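## Rows and Columns

A row runs from side to side. A column runs from front to back. When things are lined up both ways, the pattern is called a grid.

Cups on a shelf can make a grid. Two rows of three cups hold 6 cups, because 2 × 3 = 6. If each column has its own color, a missing cup is easy to spot.
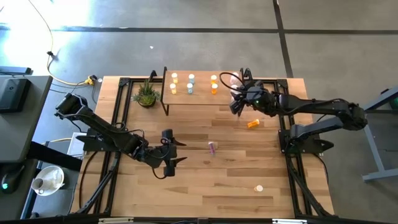 Grids can grow. Add one more row of three and the total is nine. A shelf has a limit, though — measure its depth before adding a row.

Try it at home with plastic cups. Sort them by color first, then give each color one column. Leave a small gap between cups so that fingers fit.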